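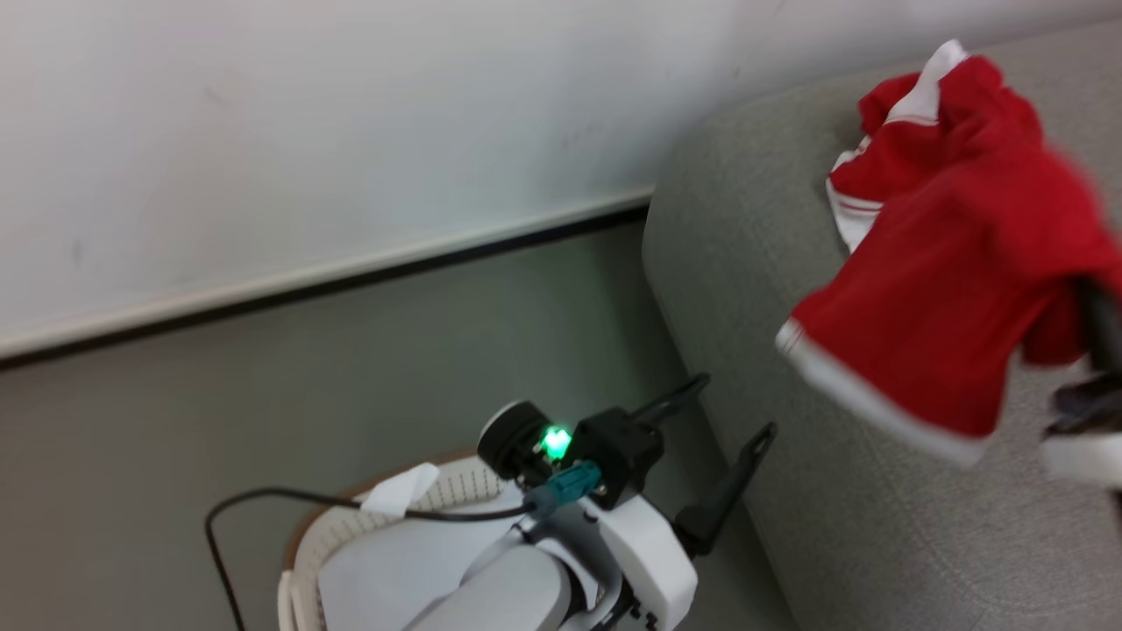 *Red with white trim, light grey sofa.*

# garkero-rules

Rules text, card list and playtest notes for **Garkero**, a card game about rival ferry companies who all want the same dock. Two to six players, an hour if everyone has read the rules, an evening if they haven't.

Design is by Solange Bouchard. Marlene Beaulieu edits the rules, and has removed the word "simply" from them more than 200 times.

## What's in the repo

- `rules/` – the current rulebook, one file per chapter. Chapter 4 (Tides) is the one you'll argue about.
- `cards.csv` – all 203 cards, one per row. Columns are `id`, `name`, `colour`, `cost`, `text`, `flavour`.
- `playtests/` – notes typed up after each session, spelling left as found.
- `attic/` – auctions, the weather die, the pirate. Please don't bring back the pirate.

## Known problems

- **Irkora** (the island, not the card of the same name) is still too good. Whoever starts there should pay 10 coins for the privilege. Solange wants less, and she always starts there.
- **Susetti** lets you cancel a sailing after it has left. We know. The new wording is in the August branch and has a different problem.
- Two cards have the same flavour text. It's a good line and neither of us will give it up.
- With six players the last seat gets one turn fewer. The rulebook calls this "the quiet berth", which has fooled no one so far.

## Printing your own copy

Export the CSV to your layout program of choice and print at actual size. "Fit to page" gives you cards that are nearly the right size, and you'll find out after the cutting. Sleeve them over any old deck.

## Reporting a playtest

Open an issue with the player count, the final scores and the first rule you had to look up. Tell us who won if they were insufferable about it. Issues get read on Tuesday, usually by Marlene, who will ask which version you printed.

## Licence

Print it, play it, change it at your own table. Ask before selling it.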